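Subject: Re: [ropework] Dog leash out of blue braid, and what to do about the ends
From: Rhea Ignacio
Date: February 9, 2021

Hi all,

Sorry for the slow answer, Siriporn, I've had your message open in a tab and kept starting on it and then wandering off to the bench to check something. Which is the trouble with rope questions, you can't answer them without going and finding a piece of rope.

Siriporn Sombatkul wrote:

> Hello list, I'm new here, Consuelo Pacheco told me to sign up. I bought
> a hank of blue braided line at Barredo's closing sale and I want to turn
> it into a long leash for my sister's dog, plus a couple of tie-downs for
> the garden cart if there's enough left over.
>
> My problem is the ends. I've been wrapping them in white cloth tape,
> which looks great for a day and then goes gray and gummy. I tried
> melting one and got a big ugly mushroom that won't go through the snap.
> Is tape just a bad idea? Do I have to learn whipping? I'm fine with
> learning it but my first two looked like a bird made them.
>
> Also, does anybody on here splice this stuff, or is that only for the
> boat people?
>
> Siriporn

OK, so! Tape first. I don't think tape is a bad idea at all, I think it's a fine idea that people leave on too long. I wrap every end before I cut, every single time, and then cut right through the middle of the wrap so both sides stay neat. What it won't do is hold up to handling. Pale tape picks up everything off your hands and the table, and the adhesive creeps out at the edges and picks up more. If you like the look of a light-colored end against the blue (I do too, it makes the end easy to find in a pile) then do it in waxed thread and it'll stay decent a lot longer.

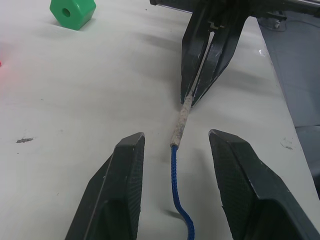 How long should the wrapped part be on a braided rope?

One and a half times the thickness of the rope is what I was taught for a plain whipping, and I go longer on anything that has to be poked through a ring or a grommet, because a long stiff end feeds so much better than a short one.

Now, your mushroom. Everybody makes the mushroom. You're holding the flame on it too long, and you're probably melting a bare end that has already started to open up. Tape it tight, cut it square through the tape, then just pass the end near the flame until the strands fuse on the face and stop there. Don't squeeze it with your fingers, please, I have a small shiny scar from doing exactly that. And do check that your line is synthetic before you put any heat near it! The stuff Barredo used to carry came in both, and cotton braid will simply catch fire and smell awful.

For the whipping, try these before you give up:

- Use more thread than you think. My early ones failed because I ran out and started economizing on turns.
- Wind toward the cut end, and snug each turn against the last one as you go. Going back to push them together later never worked for me.
- Clamp the rope or have someone hold it. I pin mine under a book and pull against that.
- Go through the rope with a needle a few times at the finish. On braid a plain whipping can slide right off, and a sewn one won't.

I use the Andier thread, the waxed one, but Shaimaa Bennani swears by dental floss and her halters are nicer than mine, so take that for what it's worth.

Splicing: yes, some of us do, and no boat required. It depends on the braid. If yours is hollow, you can bury the tail up inside itself with a knitting needle and a bit of patience, and it makes a beautiful handle loop. If there's a core in there it's a bigger job and you'll want a proper fid. Push the rope together lengthwise between your hands and see if it opens up like one of those finger traps. If it does, you're in luck. If it stays hard, I'd honestly tie the handle, or stitch it down and whip over the stitching. That's how I made the long line for our old hound and it outlasted two collars.

One more thing on the leash: buy the snap before you cut. I cut 142 inches once for a training line, all measured out very carefully, and the only snap I had in the house wouldn't take the rope doubled. I ended up with a very long clothesline. Nasden sells snaps with a wider eye and I think Precious has a box of odd ones she was trying to get rid of. Precious, are you reading this?

Oh, and the grubby tape you've got on there now will peel off much more easily if you slit it lengthwise first. If it leaves glue behind, I rub it with a little cooking oil, then wash the end with dish soap and let it dry overnight before rewrapping. Tape won't stick to an oily rope, ask me how I know.

Send us a note when you've got the handle done, and tell us whether it's hollow!

Rhea

P.S. I still have 4 spools of the natural-color thread from the Clismont order. Free to whoever will cover postage.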